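Cestmont Packing Room — Users' Meeting
Minutes, July

Start 10:00, back end of the packing room, standing. Present: day packing, evening packing, wash-up, goods in, one from the office. Apologies from the Clestier side, van not back.

1. Last minutes

Agreed. One correction — the broken trolley was the narrow one, the wide one is fine. Office to fix the copy on the board.

Matters arising: door seal on the cold store replaced. Label printer still skipping every few labels. Tape guns arrived, two went straight to goods in, packing wants them back. Goods in says they were short to begin with. Left there.

2. Crates, which to keep

Main item, took most of the meeting.

Count done by evening packing before the meeting. 1253 crates on the books, all sizes. 454 of those are the large blue. Rest are the gray stacking ones, the shallow trays and the old green ones from before the move. Count doesn't include anything out with Jasińska or Hernik. Office says books and floor should match by next meeting, goods in says good luck.

Large blue: day packing wants to keep all of them and drop the green. Reasons given — the rim is thick enough to grip with gloves on, smooth walls so labels peel off clean. Evening packing agrees on the grip, not on the labels, says the glue stays on if its left overnight. Wash-up says peel at the end of shift then. Some discussion. Agreed: labels come off before the crate goes to wash-up, whoever empties it peels it.

Green: handles split on a lot of them. Agreed to stop using for anything heavy. Hernik has asked if they can have some for the garden store, no objection. Office to reply.

Gray: no change.

Question from goods in, can we have lids for the blue. Office has asked for a price before and it was too much for the full lot. Suggestion to get 20 and see if they are any use on the van runs. Agreed in principle, price to come back to next meeting.

3. Where crates stand at the bench

Carried over from last time. Complaint was crates being left every which way at the packing station, people reaching across, stuff put down on the floor to make room. Day packing wants one crate per station, long side facing the packer, close up to the steel rail. Nothing between crate and rail.
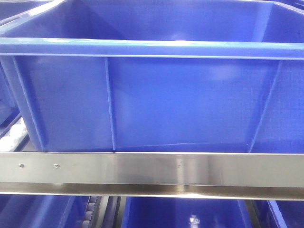 Item 3: large blue crate, long side to the front, steel rail below.

Evening packing happy with that for the big crates. Shallow trays different, they need to go two side by side or the small orders take forever. Agreed — large blue as above, trays however the packer likes as long as the walkway is clear.

Wash-up asked that the rail is wiped down at end of shift and not just the bench top. Dry cloth after, it shows every smear. Day packing says cloths run out by mid afternoon. Office to order more cloths. Wash-up also asks that nobody stands a crate on the rail, even for a minute. Agreed.

Tape marks on the bench to show the crate position: tried before, tape lifted within the week. Goods in has some floor paint left over. Not decided, bring to next meeting.

4. Packing order

Short one. Heavy stuff first, jars and tins on the bottom, card divider, then the rest. Everyone knows this but the Clestier boxes came back twice with dented cartons. Could be the van. Could be us. Clestier not here to ask.

Agreed: divider goes in every large crate even if its only half full. Dividers to be kept under the bench, flat, not by the radiator where they curl.

Maximum height — stop below the rim so they stack. Evening packing admits to overfilling on late orders. Day packing also.

5. Stacking and storage

Empty blue crates go by the roller door, no more than 10 high. Currently higher than that. Goods in to bring them down today.

Walkway to the fire exit was blocked twice this month by trolleys. Not acceptable, office will walk the room at closing for the next few weeks.

Jasińska returns: crates coming back unwashed and with packing paper still inside. Office to write to them, politely. Until then returns stack on the left of the sink, clean stack on the right. Wash-up to put a sign up. Sign to be big enough to read from the door, the last one wasnt.

6. Wash-up

Drying rack too short for the large blue, they tip. Suggestion to dry them upside down on the floor pallets. Wash-up okay with this if the pallets are moved nearer the drain. Evening packing will help shift them.

Hose connector drips. Reported. Report again.

7. AOB

— Radio. Volume. Please.
— Gloves, medium size out, only large left. Office ordering with the cloths.
— Clock over the bench is slow by a few minutes, causing arguements about breaks. Battery.
— Kettle: goods in will descale it.
— Suggestion for hooks for the tape guns so they stay at the station. Agreed, day packing to fit.

Actions

Office: correct last minutes on board, lid price, reply to Hernik re green crates, letter to Jasińska, cloths and gloves, closing walk-round, match books to floor.
Goods in: bring crate stacks down today, find the floor paint, kettle.
Day packing: hooks, dividers under bench, clock battery.
Evening packing: help move pallets, pull split green crates to one side.
Wash-up: sign by sink, report hose again.
Clestier: to be asked about the dented cartons when the van is in.

Closed 10:50. Next meeting same place, time to go on the board.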